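Support > Kitchen Appliances > Steamers > Ticket 1492

Ticket 1492: buns sticking and going soggy underneath (electric steamer)
Status: Solved
Opened by: Noémi Dobos
Handled by: Todor Dumitrescu, Astbridge help desk
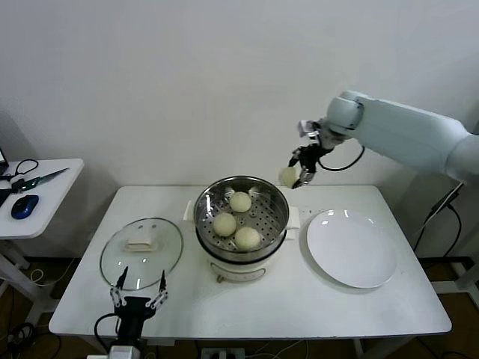 Original report

Hi all! I make steamed buns nearly every Friday and I love doing it, so please help me fix this. The tops come out beautifully, smooth and puffy. The bottoms are another story: a wet, gummy patch on every one, and half the time I leave a layer of dough behind in the basket when I lift them out. Same flour as always, same recipe I used for years with a bamboo steamer on the stove (never a problem there!).

Already tried:
- less water in the dough
- longer second rise
- oiling the basket, which helped with sticking for one batch and then didn't

Steaming time is 15 minutes from cold water. Lid comes off as soon as the timer goes.

Reply 1, Todor

Great, a bun ticket! Thanks for listing what you've tried, it saves us a round. Two things jump out at me. You start from cold, so the buns sit in lukewarm damp air for several minutes before any proper steam gets going, and the dough soaks it up from below. And with a metal basket there's nothing to absorb the drips, where bamboo takes up quite a lot.

Could you try these, one batch each, so we know which one did it?
1. Bring the water to a full boil first, then put the buns in.
2. Put a square of parchment under each bun, a little bigger than the bun. Leave the rest of the holes open.
3. When the timer ends, switch off and wait 5 minutes with the lid tilted before lifting it away.

Also, how far up do you fill the water?

Reply 2, Noémi

Up to the max line, always. I thought more was safer?

Batch 1 (boiling first): big difference! Bottoms firmer, still a bit tacky. One bun tore.
Batch 2 (parchment, cold start): no sticking at all, but the gummy patch was back, so the paper only hides half the problem.
Batch 3 (resting, cold start): tops looked nicer, bottoms the same as before.

Reply 3, Todor

Lovely testing, that's really clear. Now do all three together and drop the water to halfway between the lines. At the max line a hard boil can spit up through the holes. Halfway is plenty for 15 minutes, but check the level before a second load.

Reply 4, Noémi

YES. Dry bottoms, no tearing, and I could pick them up with my fingers once they'd cooled a little. I did two loads, one plain and one with red bean, and both were perfect. My dough weighs 70 grams a bun, in case that helps anyone with the timing. I'm trying a pork filling next and will give those a couple of extra minutes.

Resolution notes

Cause: cold start plus overfilled water. Parchment fixes the sticking only. Related: ticket 1422 (dumplings glued to basket), same advice sent there. Closed by Todor in May.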